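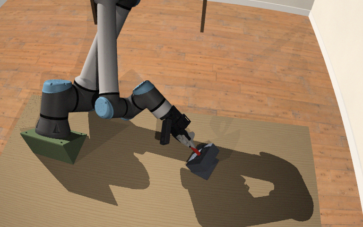 Thick tabletop cupped over the winter - refinish the underside or change the fasteners?

Emum Help > Furniture and Wood > Repair
Viewed 1177 times

Iara Herrera
Posted in February

I bought a solid wood dining table from a small shop in Prendton last summer. The top is a glued-up panel of wide boards on a steel base. It was flat when it was delivered. Since the heat came on, both long edges have risen and the center is low. A straightedge laid across the width shows a gap in the middle that I can slide a pencil under. Along the length it is still flat.

What I know so far:

The top face has a hard film finish. The underside looks bare. Water dropped on it soaks in right away.

The base is attached with wood screws through round holes in a steel frame, snug around the screw, no washers. The screws along one side are very tight.

I borrowed a pin moisture meter. The underside reads lower than it did at the shop, where they told me nearly 11 percent. I have not tested the top face because I don't want holes in the finish.

The table is not over a heat register. It does get afternoon sun at one end.

The shop says this is normal and will go away. A neighbor says to cut grooves in the underside and pull it flat with angle iron. I would like to avoid cutting anything until I understand the cause. Should I seal the underside now, while it is dry? And are the fasteners part of the problem or a separate one?

Reynaldo Yap
Accepted reply

Two separate problems, and the order in which you fix them matters.

The cup comes from uneven moisture loss. Wood shrinks across the grain as it dries and hardly at all along it, so a panel like yours stays flat lengthwise and moves in width. A film finish slows the exchange of moisture through the top face. The bare face gives it up faster in dry air, so the underside has become narrower than the top. Ordinarily that pulls the edges down and leaves a crown in the middle. You have the opposite, edges up. Before doing anything else, check these:

Look at the end grain. If all the boards were glued with the rings facing the same way, the panel can cup from an even change in moisture, with no help from the finish. The edges of each board move away from the heart side as it dries. Boards with the bark side up will cup upward in a dry room.

Check the screws. Round holes with no clearance hold the panel at its original width. When it tries to shrink and can't, the stress goes somewhere. It may cup, or it may split near the screw line. A tight row along one side tells you the panel is already pulling against the frame.

Check for heat on the top face. Direct sun through glass can dry the top faster than the bottom, finish or no finish. If the cup is worse at the sunny end, that is a factor.

From your description I would expect ring direction plus restraint. The bare underside is a fault as well, though it is probably working against the cup at the moment.

So do not seal the underside yet. If you seal it now you slow down the face that is helping you and make it harder for the panel to even out.

Sequence I would follow:

Back the screws off a quarter turn, all of them. Listen for a creak or a pop at each one. Leave the top sitting on the frame for a few weeks.

Put a hygrometer in the room, at table height and out of the sun. Write the reading down morning and evening. If it is very dry, run a humidifier and bring it up slowly.

Measure the gap at both ends and at the middle, always in the same places. Mark them with tape underneath.

When the gap has stopped changing, take the top off and file the frame holes into slots, running across the width of the top. Leave the center row round so the top stays centered. Refit with pan head screws and flat washers, snug but able to slide.

Then finish the underside, two coats, the same product as the top if the shop will tell you what they used.
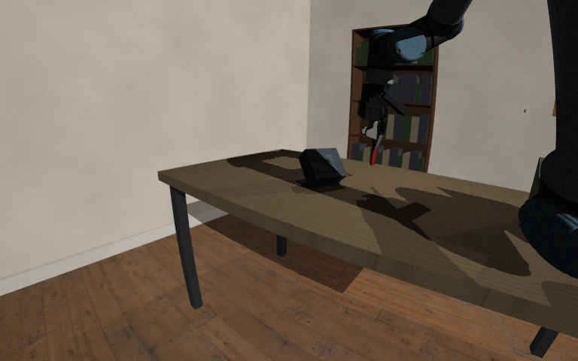 Long table with a thick wooden top and dark grey legs.

On the angle iron: stiffeners do have a place on wide tops, but only in slotted holes, and only after the panel is close to flat. Bolting a cupped panel down hard is a common way to get a crack. I would not cut relief grooves in a finished piece. They weaken the top, and they expose fresh grain on the face you are trying to protect.

As for the shop, seasonal movement is normal. Fixing a wide top through tight round holes is a construction error. I would ask them in writing to slot the frame.

memon_shed

Had the same thing on a desk. Flipped it upside down on the lawn overnight and it was flat by morning. Came back though. I put Duserberg oil on the bottom and it seems OK now, maybe it was just the weather.

Iara Herrera

Rings are bark side up on every board except one at the edge. Two screws popped loudly when I backed them off. The gap is the same at both ends, so I am ruling out the sun. Hygrometer is on the sideboard and I will post the measurements when they level off.

Reynaldo Yap

Same ring direction would do it. Leave the humidifier on a low setting and don't chase the number day to day - a thick top lags the room by weeks.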